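About Hellevine

Hellevine is a small maker of herbal balms, tinctures and dried teas. We work in Maltden, in a former seed store beside the canal, and we send our products to customers in the whole country. Our second address is a shop in Puvosbridge, where you can smell and try most things before you buy.

How we began

The company started with one product, a calendula balm for dry hands. It was made in a home kitchen and sold from a table at the Puvosbridge spring market. People came back for it, and they asked if we had also something for tired feet, for sleep, for a dry throat in winter. For some of these questions we had an answer and for others we did not. Today the range has 27 products, and the calendula balm is still the one we sell the most.

Where our plants come from

The larger part of our herbs is grown at Dogbe, a farm on the hill side north of Maltden. We rent 3 fields there and grow calendula, lemon balm, chamomile, yarrow and a little valerian. The soil is thin and the wind is strong, so the plants stay short, but they have a good smell. We pick by hand from June until the first cold nights, and the drying is done in the barn on wooden racks.

What does not grow well at Dogbe, we buy. Liquorice root, ginger and olive oil come from suppliers with whom we have worked for a long time, and the country of origin is printed on every label.

How we make things

We work in small batches. A tincture stands for six weeks before it is pressed and filtered, and we do not make this time shorter when we are out of stock. Each batch receives a number, which you find on the bottom of the jar or the bottle. Last year we filled 3732 jars of balm, and from every batch we kept one jar on the shelf to see how it ages.

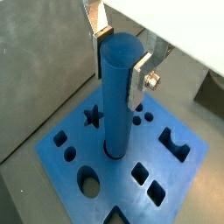 We use beeswax in four of our balms. The others are made with plant wax and are suitable for vegans - please look for the green dot on the lid. We add no perfume and no colour, so the same balm can be a little more yellow in one year than in the next.

What we do not promise

Our products are for everyday comfort. They are not medicines, and we cannot tell you which tea is good for an illness. If you are pregnant, or if you take tablets from your doctor, please ask the doctor or a pharmacist first. We are glad to send you the full list of ingredients so that you can show it to them.

Visit us

The shop in Puvosbridge is open from 10 am to 5 pm and is closed in January. The workshop in Maltden has no counter, but you can collect an order there if you write to us the day before. In July we open the fields at Dogbe for one afternoon, with tea and cake. The date is announced in our newsletter, which at the moment goes to 412 readers.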